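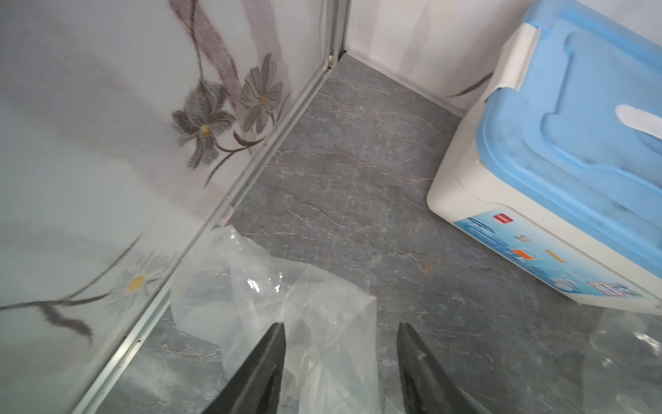
Monday, 7.40 in the evening. Club ran late again, so this is being written at the kitchen table in Clovthorpe with my coat still on. We spent the whole session on the pick-up task for the Gomier entry and nothing else. Clear plastic is still the worst of it. A crumpled bag lying on a grey marbled floor, with the light catching the folds, gives the detector very little to go on, and the floor's pale veins look enough like creases to confuse it. Carter Petrenko wants to lower the threshold. I want more training pictures first. We left it there.

Kendra had the arm open before I arrived and had put the new finger pads on. They are stiffer than the old ones. She says give them a week. I wrote down the torque settings on the back of the parts list and must copy them into the proper log before it gets lost like the last one.

The software side is in better shape. Iddrisu has sorted the labels, 2,375 of them, and found two batches where "bag" and "fruit in bag" had been swapped. That explains a good deal of last month. He will retrain overnight on the Lapointe machine if it is free.

We went on to the pineapples after the tea break. One in the white basket, one in the big zip bag leaning on the storage box, one in the gripper in its own clear bag. The crowns are a nuisance, as the grasp planner treats leaves as solid.

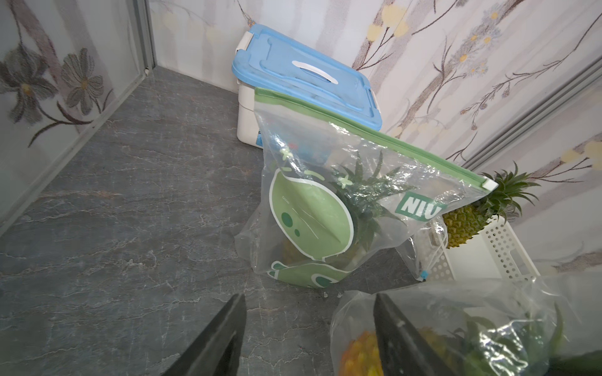 For next week

Ask Georges Saliba about the form for Nallusmont. Seven names at most on a team, and he needs ours by Friday.

Copy up torque settings.

Write the rule for crowns: grip the body, ignore anything spiky above it. Carter says he can do this in an evening.

Bring own mug.

Search this diary Go

2 comments

Georges Saliba
Form is on my desk, come and get it. I need a signature as well.

Ivone Vieira
We did tins the year I entered and I still think tins were easier. Have you tried a darker floor?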